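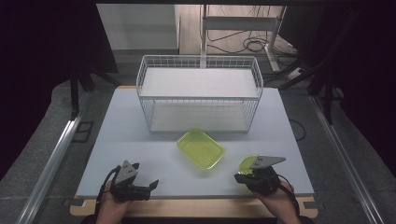
A white wire basket and a green tray on one of our tables, with a round green lid held at a black gripper.

About us

Hostaseo is a small company that puts household storage in order. We help people with kitchens, pantries, hallway closets and the one room in each home where everything goes when guests are coming. We also sell a short list of baskets, trays and boxes that we use ourselves in this work.

How we started

The company was founded by Štefánia Brabec and Igor Ďurica. Štefánia was working in the office of a furniture store and Igor was fitting kitchens. They met when Igor came to install shelves in her apartment and she asked him to move all of them by a few centimeters, two times. He did it, and after that he asked her why. Her answer was that she had measured the containers first and the shelves later, and he had always seen customers do it in the other order.

For the first winter they worked only on evenings and Saturdays, mostly for neighbors. Our first paid work was a pantry for a family with four children. It took us much longer than we had promised, and we still visit this family every October to see what has changed. The lower shelves have changed a lot.

What we do

We come to your home and look at what you have. We ask you to leave everything as it is on a normal day, please do not clean before we come. Then we take the contents of one cupboard or one closet, put them on a table and sort them together with you. We do not throw away anything without asking.

After this we try different containers. We bring wire baskets, plastic trays and boxes with lids, and we put your things in them before you decide. A basket can look right when it is empty and be wrong when you put the flour and the rice into it. For small things, such as tea bags, batteries or birthday candles, a shallow tray is often enough, and it can be pulled out like a drawer.

You can keep the containers or give them back. Many customers already have enough boxes at home, only the lids are in another place.

Our workroom

Our workroom is on the ground floor of the old Zeman building, with the entrance from the courtyard. It is 80 square meters and we share the kitchen with a shop that repairs umbrellas. In this room we test how containers fit together, how they stack and how easy it is to take them out with one hand. The tables have a light surface, and small parts are easy to find on it.

We like the wire baskets with a shelf on top. You can put a tray on the upper level and keep taller things inside. The color we leave to you. Štefánia prefers white for everything. Igor likes green, and he says that a green lid is found faster in a full sink.

Visitors are welcome on Wednesday afternoon. You can bring the measurements of your shelf and try the containers without buying. Width and depth are important, but please write down the height also, most people forget it.

Plekano and Lelley

We have two programs with their own names.

Plekano is our course for people who want to do the work themselves. It has 2 meetings, one in the workroom and one at the home of a participant. The group is small, and everybody goes home with a plan for one cupboard - not for the whole house.

Lelley is our service for people who are moving. We pack the kitchen in the old home and unpack it in the new one, with a drawing of each shelf so that you know where the plates are on the first morning. Last year we did 31 of these moves, almost all of them inside the city.

How we work

We write the price before we begin and it does not change. If the work takes longer than we thought, this is our mistake and we finish it. We do not take photos in your home unless you agree. We also do not make labels for everything, because in our experience people stop reading them after some weeks. Flour and powdered sugar are an exception.

Contact

The easiest way to reach us is to write a message with the form on this page. Please tell us which room it is and if you have an elevator. Igor answers in the morning, usually before nine, and Štefánia calls back in the afternoon.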